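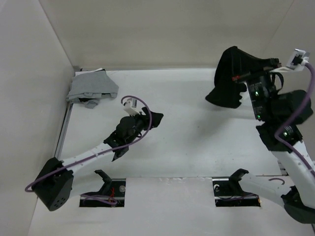

So the Temis fingers went back on this week, and I think they're staying! I'd been running the Folport set since March (longer, skinnier, prettier in the catalog) and they were lovely for picking up the edge of a towel but hopeless at hanging on to it. Out of 60 lifts with the same T-shirt I lost 17. With the wide Temis fingers I lost 8, same shirt, same speed, same grumpy operator.

Black fabric is still a pain, by the way. The wrist cameras just see a dark blob where I want a hem, so I've been playing with exposure and getting nowhere fast. More light helps a bit.

Oh, and cables. If you put a camera on each wrist, buy the longer ones and leave a proper loop at the joint. I paid $139 to learn that one.

Next up is the Grarkico controller, if it ever gets here.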